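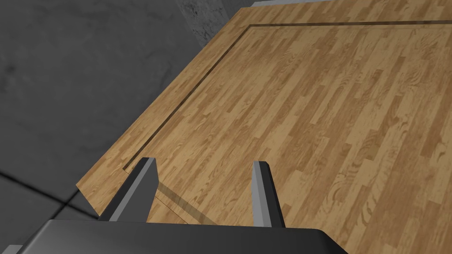
Hollbridge flooring grant: big promise, thin detail

2021-12-09

Hollbridge council says its repair grant will help 3,043 homes replace worn wooden floors by September. It has yet to say how. Only two fitters have signed up, and one of them, Storkov, is already booked for five months.

Gyu-bin Min, who rents a flat on the Ko estate, applied in the first week and has heard nothing since. "They sent me a leaflet," she said. "I can't walk on a leaflet."

The council said letters would go out "in due course". It gave the same answer when asked about the cost.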